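Section 4 Working with the hand-held grippers

4.1 Before you begin

Read this section together with the Brerkance site rules. Issue 10, August 19, 2019, replaces all earlier issues. It applies to every Workier operator, including those on short visits to the Heltomgate rooms.

1. Wear closed shoes and short or close-fitting sleeves. Take off bracelets and loose watches.
2. Check that each marker cube is firm on its mount. If it moves when you press it with a thumb, do not start. Fill in form 22 and hand the gripper back.
3. Wipe the marker faces with a dry cloth. Do not use spray cleaner.
4. Open and close each gripper fully, then bring it back to rest.

4.2 Moving around furniture

5. Walk the route once with both grippers held low and pointing away from your body.
6. Look down before you step. Cables may lie on the floor as well as beside your arms.
7. Keep the cube faces clear of your sleeves and clothing.
8. Slow down within 28 cm of any table, chair or shelf.

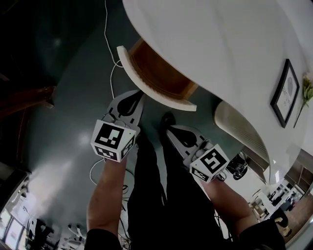 Figure 4-2. Operator with two hand-held grippers, left gripper close to a chair back.

CAUTION: A white cable on a shiny floor is easy to miss when there are reflections. Do not step over a cable while turning - stop, move your feet, then turn.

9. Approach a chair from behind or from the side. Do not push it with the jaws unless the task sheet says so.
10. Treat anything already on the table as part of the layout. Leave it where it is until the task calls for it.

Note: Chairs tucked under a table may be touched by the jaws at low speed. Report any mark left on the furniture at the end of the session.

4.3 Other people in the room

11. Anyone not taking part must stay at least two metres away. If someone comes closer, lower both grippers and wait.
12. Do not hand a gripper to another person while its cable is connected.

4.4 Stopping

13. Say "stop" aloud, lower both grippers and stand still.
14. Wait for the Longo base unit to show code 223 before unplugging. This takes roughly ten seconds.
15. Coil each cable loosely and hang it up. Do not wrap it round the gripper.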